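Can a robot do the towels in a small guesthouse yet, or is it too early?

Posted in: Home and Work Automation
5 January 2025
244 views

Mirjam Nägeli

Hello everybody. I hope this is the correct section, if not please move it.

I help my aunt to run a guesthouse with a small number of rooms, and English is my third language, so please excuse mistakes. My aunt has read in a magazine that robots can fold laundry now. She asks me every week when we will buy one. I would like to give her a serious answer and I have not enough knowledge for it.

The work I am speaking of is mostly the bathroom. The washing is done by a laundry in the next town, they bring everything back clean but only in big stacks, not in the form we want. For every room we must take the towels, look at each one if it has a spot or a loose thread, fold the big ones in three and lay them by the sink, and roll the small ones. Then wipe the sink, wipe the faucet, and check the mirror. For one bathroom this is not long. For the whole house in the season, which begins for us in April, it is a big part of the morning, and it is the part for which we find the fewest people.

I have looked at two things. One is an offer from a company with the name Drudotel, which wants to rent us an arm on a cart. It costs 3,197 per month, with service, and they say it is able to do "linen handling". I asked them what is meant with this word and they sent me a brochure. The other is a folding machine called Jorevine, where you clip the towel in at the front and it comes out folded in a drawer. This one is much cheaper, but it does not go to the bathroom and it does not roll.

My questions:

Is there today a machine which can take a towel from a stack, fold it, and put it down in a normal bathroom, without a person standing next to it?

If no, which part of the work can be given to a machine already?

Is it a bad idea to rent now, if everything will be better in a few years?

Thank you in advance for each reply. I will read them all, also the long ones.

Lanz

no. buy the folder, keep the people. my brother in law has one of those clip in folders in a gym and its fine for gym towels, all the same size. it jams if the towel is damp. he folds the bath sheets by hand anyway

check how deep the drawer is before you pay

Gebhard Strebel

Dear Mirjam,

I am also not a native speaker, so we will understand each other. I worked many years in maintenance for a hotel laundry, and after that I was for a time at Imthorpe, where we tested gripping equipment for textile customers. I have no connection to either of the two companies in your message. I will try to answer in the order of your questions, but the first one needs the most space.

A machine that does it all, alone, in a bathroom that was not built for it: I do not know one which I would recommend to a small house. I have seen arms fold a towel, and some did it nicely. But please look what was prepared for them. The table was big and flat, and had a dark color so that the white towel was easy to find. The towel was always the same. It was laid down by a person in nearly the right place. If it went wrong, somebody picked the towel up and the arm began again. For a demonstration this is permitted, but in your house you are paying a person to be that somebody.

The difficulty is the towel more than the arm. A cup has the same shape after you have lifted it. A towel has a new shape every time, and most of it is hidden under itself. When you take a towel from the stack, you find one corner, let it hang, slide along the edge to the second corner, and you have it. You do this while you are talking to your aunt. For a machine it is several separate problems, and the second corner is the hard one, because very often it takes a fold for a corner. Then it lifts, the towel hangs crooked, and all the steps after this are crooked also.

After that comes the bathroom itself. The counter is narrow and there is a sink in it. There is a mirror, and mirrors are not liked by cameras, because behind the glass there seems to be a second counter with a second towel on it. White towel on white counter is also not good, the edge disappears. And you fold at the front edge of the counter, so a part of the towel hangs down. A person presses one palm on it and it stays. At Imthorpe we had a gripper which could hold very well and could pinch very well, but the flat press with an open hand, with only so much force that the cloth does not slip, we could not get from it in the time I was there.

I have two pictures of this kind of work, and they explain it better than my English. Please look at what the left hand and the right hand are each doing. It is two jobs at one time.

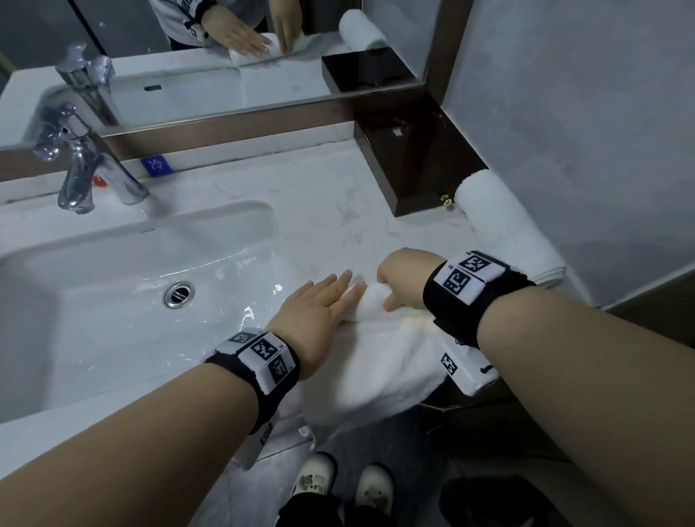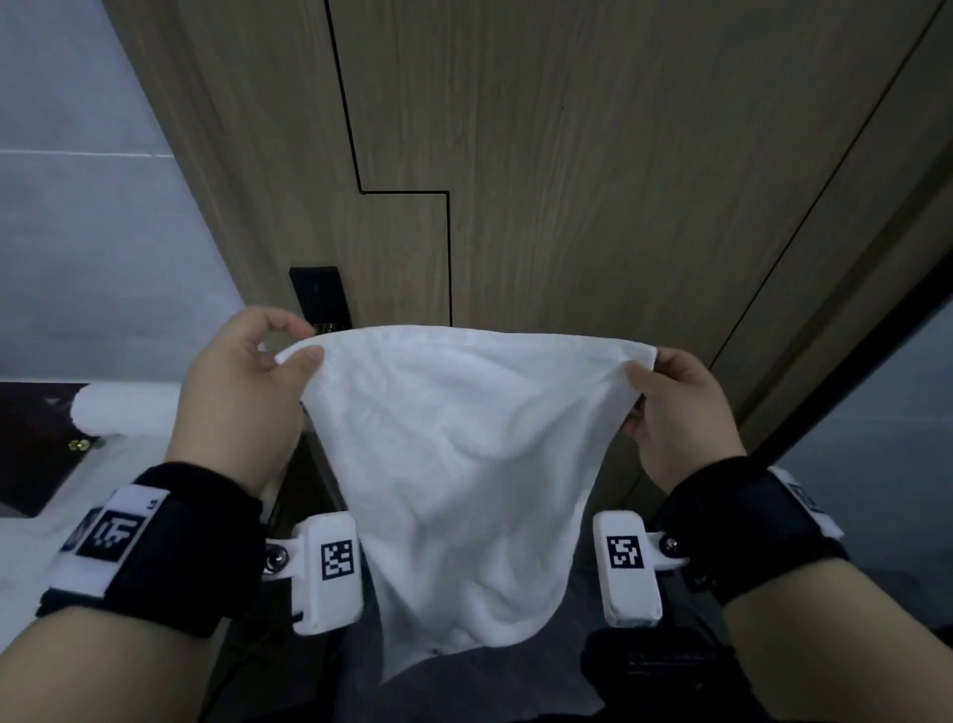 First picture: left palm flat on the towel, right hand gripping a fold. Second picture: the white cloth held up by its two upper corners.

Now your second question, which part can be given away. In my opinion:

Folding of equal pieces, yes. The clip-in type of machine is old technique and reliable when the pieces are dry and of one size. The person still finds the corners, and the machine makes the rest. In the laundry where I worked we ran 200 pieces before the first coffee on a machine of this kind, and it was not a young machine. For your bath towels measure them first, and measure them after washing, they shrink. I can not say if Jorevine has a drawer for your size, you must ask them in writing.

Rolling, I would leave to the hand. A towel roll is quick for a person, and the guests see it immediately when it is loose.

The check for spots, partly. There are cameras for this in large laundries and they work on a belt with good light. For one house it is too expensive. But ask your laundry in the next town if they have such a camera. If yes, they can maybe sort out the bad pieces before they are delivered, and you have saved one look per towel without buying anything. They can maybe also fold in three for a small extra charge. I would ask this before all other things.

Wiping of sink and faucet, no. Floors, yes, in the corridor, with the usual round vacuum. In the bathroom it gets stuck at the door sill.

Third question, if you should rent now. The sum which Drudotel asks is high for a house of your size, but the sum is not my biggest worry. "Linen handling" can also mean that it carries a closed bag from one place to another. I would write to them and request a trial in your own bathroom, with your towels from your stack, on a normal morning, and without their technician touching the towel. Write down how many pieces are finished when you would be finished yourself. If they do not want such a trial, you have your answer for this year. If they want it and it goes well, then I was wrong, and please write it here, I would read it with pleasure.

I do believe that it will come. The hands have become better in the last years, and the learning from people doing the work has become much better. I would only not sign for a long time. If you rent, take the shortest contract, and have the right to exchange for the newer model written into it.

To your aunt I would say: the folding machine yes, after measuring, and the arm not this April.

With friendly greetings
Gebhard Strebel

Comments on this reply (2)

Mirjam Nägeli
Dear Gebhard, thank you very much for so much work. I did not think about the mirror at all, and our bathrooms have all a big one. I have called the laundry and they can fold in three, they only never offered it. The price I will get on Tuesday. To Drudotel I have written with your conditions for the trial. My aunt is a little disappointed but she has already measured the towels, also the old ones.

Lanz
good call on the laundry. still check the drawer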